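Section 4. First Run in the Simulator

Do this before you touch the club's real arm, which cost more than the van we drive it around in. The Waltora software is already on the lab computers. If the icon is missing, someone has "tidied up" again.

1. Log in with the team account and open the Neter apartment. Loading takes as long as it takes. Clicking again opens a second copy and doubles your wait.

2. Switch to the wrist view and open the gripper all the way before you drive anywhere.
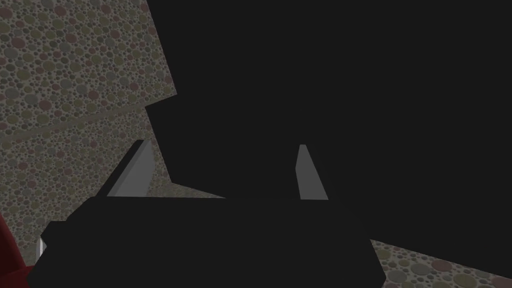 Set arm speed to 13 for your first session. The slider goes to 100, and every new member finds this out personally.

Note: Up close, big objects go plain black in this view. Back off before you decide the program has crashed.

3. Practice small moves with the fingers open. Stop after each one and check where you ended up. Pride may be set aside at this stage.
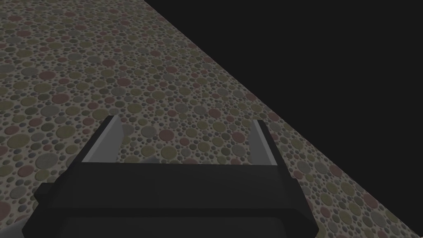
4. Change to the wider view and try a carry. Grip the flat panel by its edge, lift, and hold it for a full 500 steps. A run ends at 900 steps whether you are finished or not.

Caution: Keep the other arm out of the way. The simulator forgives a collision. The Govach scoring sheet does not.

5. Save the run under your own name. We have enough files called "test." 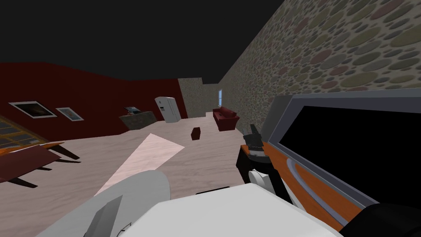
Rosimeire Toledo adds that step 5 should come with a reminder to write down the speed setting too, as a good run at an unknown speed can't be repeated at the Assunção meet. Put it in the notes box before you log out.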